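Gears on the Table: Our Thursday Gallery

Hi all, Kirsty Cruickshank here with another page from our Thursday evenings at Vultiritz. We've been at it since December and I still get excited carrying the parts box in! This time it was all about gears, the metal kind with real weight to them, and I've put up my favorites from the night with a few notes for anyone who missed it (the full parts list is on our Trello board, as usual).

The big table and the dark mat

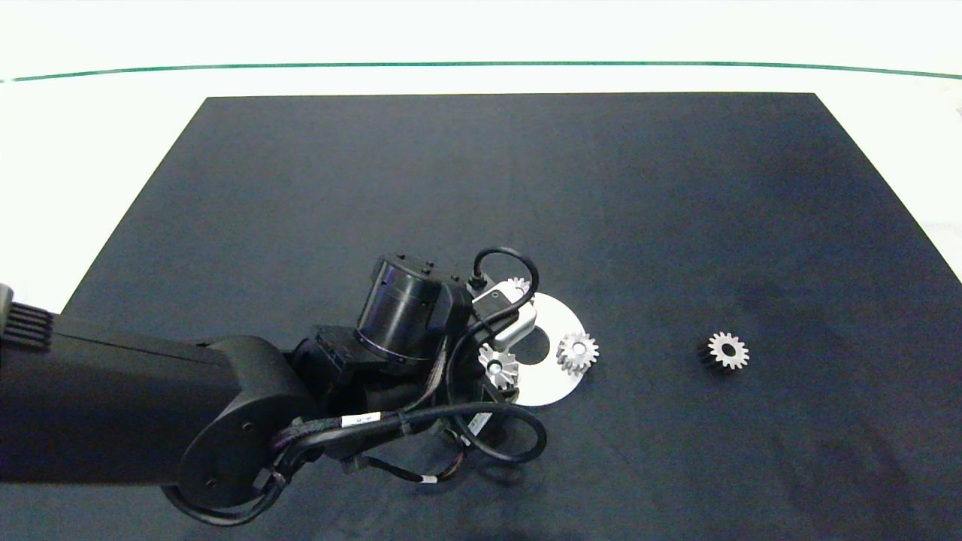 I picked up the mat for 12 dollars and it's the best money I've spent on this club. Small parts show up so much better on a dark surface, and they don't skitter off the way they did when we worked on the bare white tabletop. I'd like a second one for the Kistisia evening, so if you spot one on sale, shout!

Small gear, big plate

I could look at this little steel spur gear all day. Fifteen rounded teeth, a satin face with the light streaking out from the middle, and a shiny pin sitting right in the bore. The big round plate under it is a bit scuffed and smudgy, but I like it that way (please don't polish it, Tiwari, I know you want to). Look up top and you get just a peek at the slanted teeth on the two larger gears. 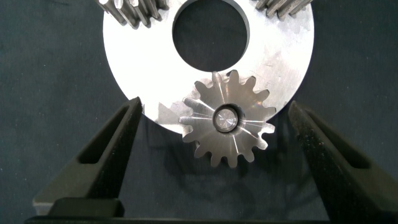
Next time

Same place, doors open at 6, and we'll go for 90 minutes or until the cookies run out. Bring a soft cloth and any odd gears you've got in a drawer. I'd love to see some brass ones!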